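Home | News | Clubs | Room Hire | Back Issues | Contact

Small boards and short games at Volholm

The games club at Volholm starts up again in January, and there are a few changes to pass on. We meet from 7 p.m. in the upstairs room as before. The fee stays at 10 dollars for the season, payable to Ok-hee Ma at the door. Tea is included. Cake is not, but people tend to bring it.

Last season we logged 241 games of full chess and 201 on small boards. The small-board games caught on with people who come straight from work and don't want to sit for two hours. A five-by-five game can be over in ten minutes, or it can drag on if both players are careful. There are several ways to set up the pieces and we have not agreed on one. For now, settle it with your opponent before the first move, and write it on the score sheet so Geum-ok Son can enter it properly.

Two of the old clocks have stopped for good. If you have a working one at home that you don't use, we would be glad to have it. We also need pencils.

The ladder will run again for both sizes of board. You can play on either one, or both, and you can join late. Challenges go on the sheet by the stairs.
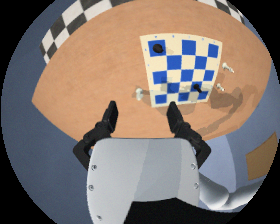
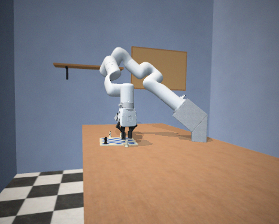
Kyrylo Hrytsenko wrote in after the last issue to say that he would like the small-board ladder to use a single setup, because he lost two games last season while still working out where the knight was supposed to start. He also asked if the room could be opened a little earlier.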